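Session 4 - Aerosols, trays and paper: laying out the bench

Notes to go with the practical. Read before you come in, bring them with you, write on them. Last year's sheet had the storage section at the back, ignore that one if somebody has passed it down to you.

What we cover: parts of a spray can, setting out a work surface, storing and getting rid of cans. Spraying technique itself is session 5.

1. Parts of the can

Same basic layout on most of what you'll handle. Working from the top:

Nozzle (also called actuator or button). Pushes on or is fixed. The shape decides the spray - fine mist, jet, fan. Clogs first. Wipe it after use, don't poke it with a pin.

Valve. Under the nozzle, set into the cup. Spring and gasket. You don't take this apart. Ever.

Shoulder. The domed part. Domed for strength, as is the base, which curves inwards.

Body. Carries the print. Steel or aluminium - the magnet test tells you which, and we'll pass a magnet round.

Dip tube. Inside, runs from valve to bottom. Reason a can held upside down spits gas and not much else (some cans are made to work inverted, check the label). 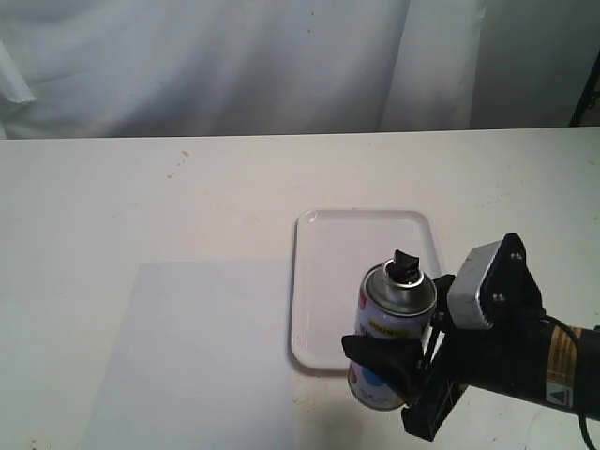 Finishing and Materials Workshop, Wedemholm College

Have a look at the top end of the can in particular: silver domed shoulder, rim, black nozzle in the middle. White body with a yellow band near the top. The metal rim at the base is what the can stands on and it's the bit that rusts on a damp shelf, so check it when you take one out of the cupboard. Leaves a brown ring on anything white too.

Tray and paper next to each other is the layout we use from now on. More on that in section 2.

2. Setting out

White table, white tray, paper to the left. Left-handers swap it round, no need to ask.

Tray - rigid plastic with a raised rim. Cans, caps and wet rags live in it. Long side pointing away from you so there's elbow room both sides. If it's cracked, swap it.

Paper - big sheet, flat, no creases. Test pieces go on it, and your first trial spray. Write your initials in a corner before you start, becuase afterwards they all look alike. Kiani paper comes in packs of 100, one sheet each per session please.

Nothing else on the table. Bags under, phones away, drinks out of the room.

3. Reading the label

Find these on every can before using it:

- product name and what it's for
- flammable symbol, or not
- pressure and temperature warning
- net contents
- first aid
- what surfaces to keep it off

Small print on a coloured band gets skipped. Don't skip it. Tilt it to the light, or borrow the magnifier from the drawer.

Exercise: take any can from the Tesberg shelf and copy out the warnings in your own words. Half a page. Then swap with your neighbour and see what they missed.

4. Handling

Grip low or round the middle, thumb and fingers off the nozzle until you mean it. Upright. Shake if the label says shake, listen for the ball (not all have one).

Cap back on straight after. Lost caps - spares in the Grimura tin, try a few till one fits.

Dropped can: look for dents at the shoulder and the seam. A dent there means it's out of use, goes in the metal bin by the door, tell staff.

5. Storage

Cool, dry, upright, away from radiators and windows. Full and part-used on seperate shelves. Store room should read 22 degrees or less on the wall dial, write it in the book if it doesn't. Cupboard holds 30 cans and no more go in than that.

Cars in summer are a bad place for aerosols. So is the shelf over a cooker.

6. Getting rid

Empty means empty - no hiss, no liquid. Don't pierce, don't crush, don't burn. Take the plastic cap off, that goes separately. Check locally for the can itself, rules differ. Anything part full goes back to the store and not in the recycling.

For next time

Finish the label exercise. Draw a can in section from memory and label the nozzle, valve, shoulder, dip tube and base. Pencil is fine. Hand in to the tray outside room 748.

Old clothes for session 5, and tie hair back. Gloves supplied.

Sheet updated 2023-12-06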